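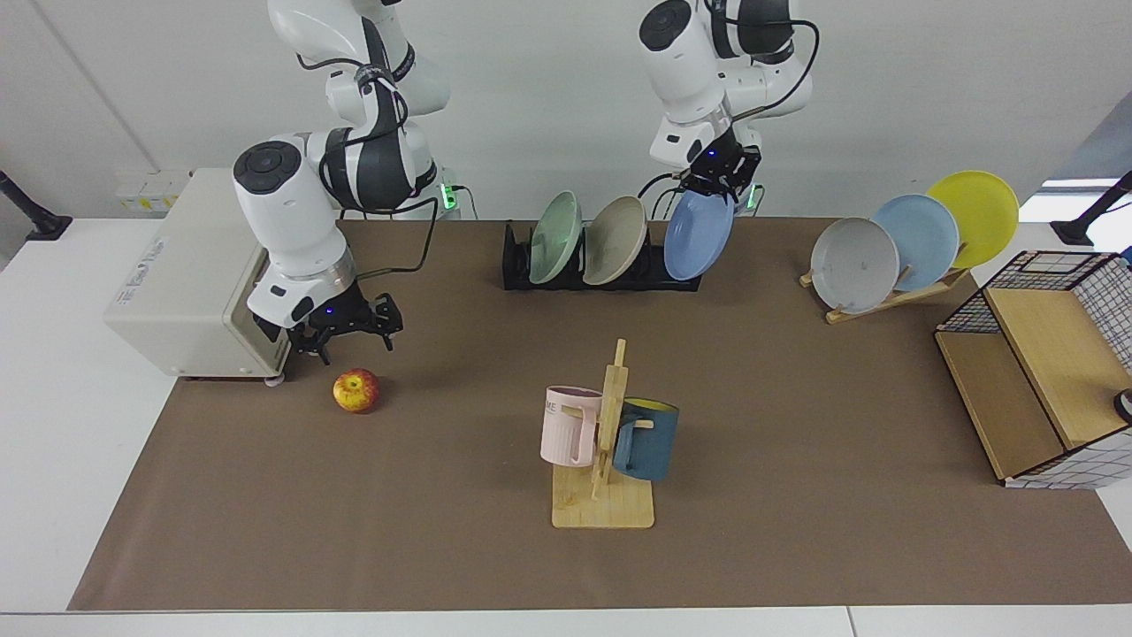 The woman who runs the Prondik housewares shop in Mekville would like people to stop stacking their plates. She said so before I had my coat off.

"Flat stacks are fine for a restaurant. At home you want the one at the bottom and you lift four to get it."

We met at the shop on Triltbridge, upstairs, where she does the display tables and also eats lunch. I had 40 minutes. She had less – a delivery was due and the phone kept going. What follows is tidied up from my notes, mostly in order.

She started out selling secondhand dishes from her garage. Paid $500 for a dead neighbor's whole kitchen, kept a few things, sold the rest. The shop came later. Now it is drying racks, stands, mug trees, hooks. Dishes too, but she calls those the easy part.

"Anybody can pick a plate they like. Then they get home and its where do I put it."

Her own kitchen is tiny, she said. No dishwasher. Plates get washed, go upright in a black rack, and from there onto a wooden stand at the other end of the table. She won't have a cupboard for them. I asked about dust.

"If there's dust on your plates you aren't eating enough."

Colors are where she gets going. She does not believe in sets. Mint, beige, light blue, gray, one yellow – buy them one at a time, she says, keep them pale, let one be loud. On the stand she puts the yellow at the back so it shows past the others. Customers who bring back a boxed set of eight because one broke, she finds that sad. With singles you replace the one.

And matching the mugs to the plates?

"No. Please no."

She likes a pink mug with black letters next to a dark teal one that is yellow inside. The yellow inside talks to the yellow plate, she said, and then looked embarrassed and told me not to print it. Then said I could.

Mug trees sell better than she expected. The flat square base is what she looks for, she has sent back round ones. Last March a whole carton came from Malhotra, the supplier, with pegs that pointed a little down. Mugs slid. She drove them back herself, 3 hours each way, and they swapped the lot and gave her a sandwich. Still buys from them.

"Hang two, maybe three. People fill every peg and then they're scared to touch it."

I asked what goes on a table besides dishes. Fruit, she said right away. An apple, just sitting there, no bowl. She used to sell fruit bowls and gave up on them. Fruit in a bowl gets forgotten at the bottom, same problem as the plates.

Money is tight but okay. The shop is 1,563 square feet including the stairs, which she pays rent on and resents. A bigger space came up down the block, 4,000, and she went to look and came home and didn't call them back. Too much wall to fill. She'd have to start selling lamps.

Any advice for somebody with one small counter and a sinkful?

"Get the rack off the counter if you own a table. Wash, stand them up, go do somthing else. Put them on the stand when you walk past next." She was already halfway down the stairs. The delivery was here, and it was the wrong hooks.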